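Notes on Putting a Storage Room in Order

Posted in February by Pilar Ledesma

Regular readers will recall that the household undertook a review of its storage arrangements over the summer. The present entry records the outcome for the shelving and the desk. The work occupied 14 evenings, each of 60 minutes, and was guided by the Nurell method, with certain departures noted below.

The first principle adopted was that small, soft or awkward articles should be held in baskets. A patterned basket with two black handles was accordingly assigned to the upper wire shelf, and the black pouch is stored upright in it. Boxes and plush toys remain on the shelf beneath, pending a decision by the younger members of the family.
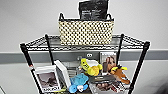
Lined Baskets

Fabric liners are recommended wherever clothing or soft furnishings are to be kept. They may be lifted out and laundered, and they prevent fine knits from catching on the weave. The author's preference is for white or cream, on the grounds that dust and stray crumbs are readily noticed. Liners should be folded fully over the rim — a half-folded liner will slip within the week.
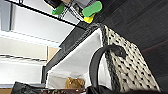 White liner, folded over a black woven border.

The desk received separate consideration. Papers were sorted into current, archival and recyclable, and up to 17 folders were emptied in the process. It was resolved that the surface about the monitor be cleared at the close of each evening, and that the wall behind be left plain. A proposal for a Skomik pinboard was declined.
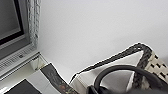

Matters Outstanding

The hall cupboard has yet to be assessed. Enquiries regarding the labelling system may be left in the comments, and will be answered in due course.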